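Workroom Safety Inspection — Cistden Building, Room 2
Inspection reference 1652
Date of inspection: 6 Sep 2022
Previous inspection: June
Checklist issued by: Grarico Facilities

Ratings: S = satisfactory, A = action required, M = monitor, N/A = not applicable. Comments are required for every A and M. Items rated S may carry a comment if the inspector thinks it useful at the next visit.

1. FLOOR

1.1 Surface level, no raised plank edges: S
1.2 Surface clean, no spills or residue: S
Comment: Light scuffing by the door. Cosmetic.
1.3 No loose items on walking routes: S
1.4 Cables off the floor or covered: A
Comment: Black and white cables tangled on the planks in the working area, uncovered. Same finding as in June. Anyone carrying something from the desk has to step over them. Separate the run, shorten it with ties, and cover whatever has to cross the floor. The Luik cover strip kept in the supply closet is suitable but has to be cut to length.
1.5 Mats flat, edges not curled: N/A
Comment: No floor mats in use. Desk mats are covered under 2.4.

2. DESKS

2.1 Stable under hand pressure at each corner: S
2.2 Legs and crossbars tight, no visible damage: M
Comment: One crossbar bolt on the white desk took a quarter turn. Recheck next time. If it has worked loose again, replace the washer.
2.3 Height locked: S
2.4 Desk mats lying flat, not overhanging: S
Comment: Mats are black. The longer one tends to creep toward the front edge during the day. Push it back when closing up.
2.5 Top clear of liquids and food: S
2.6 Stickers and labels do not hide safety markings: S
Comment: Round white sticker on the desk edge covers nothing of importance. Leave it.

The desk and the floor next to it should be read together. Most of the handling in this room takes place in the strip between the two, and a fault in one tends to become a fault in the other. A pen that rolls off the desk ends up among the cables, and the person who bends down for it does so next to an upright pole.

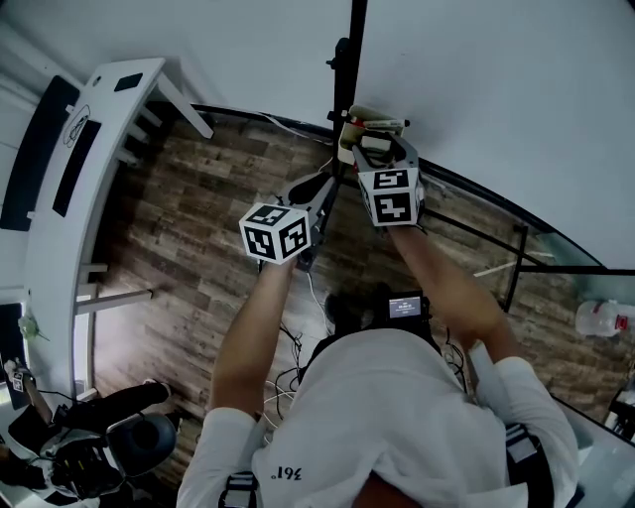

For that reason section 3 is to be completed with the work in progress. Poles and small holders look fine in a room at rest; the clearance around them matters when arms are extended and attention is on the hands.

3. UPRIGHTS, CLAMPS AND SMALL HOLDERS

3.1 Pole vertical and secure at the base: S
Comment: Tested by hand at shoulder height. No movement at the base.
3.2 Clamp tight, no projection at eye level: M
Comment: The clamp is small and black on a black pole and is easily missed by a person leaning forward. Wrap one turn of light-colored tape around the knob.
3.3 Pole distinguishable from its background: S
Comment: Good contrast against the brown floor.
3.4 Marker pens capped when not in use: S
Comment: Dark caps, white barrels. All capped at the time of checking.
3.5 Pen holder not overfilled: S
Comment: The beige holder is small and should carry only a few pens. Keep spares in the drawer.
3.6 Holder has a fixed place: A
Comment: None assigned. Mark a spot on the desk, away from the edge.

4. LIGHTING

4.1 All fixtures working: S
4.2 Color temperature as specified (4000 K): S
4.3 No glare on the work surface: S
4.4 No glare on the floor: M
Comment: The planks throw back some light under the desk. Acceptable at present. Do not use a gloss polish on this floor — the Cisel matte product is the approved one.

5. EXITS

5.1 Door opens fully: S
5.2 Route to door at least 60 inches wide: S
5.3 Exit sign lit: S

ACTIONS ARISING

1.4 — Tidy and cover cables. Priority high, repeat finding.
3.6 — Assign and mark a place for the pen holder. Priority low.
2.2, 3.2, 4.4 — Monitor and report at the next inspection.

Room may remain in use while actions are open. Item 1.4 is to be signed off separately, on the short form.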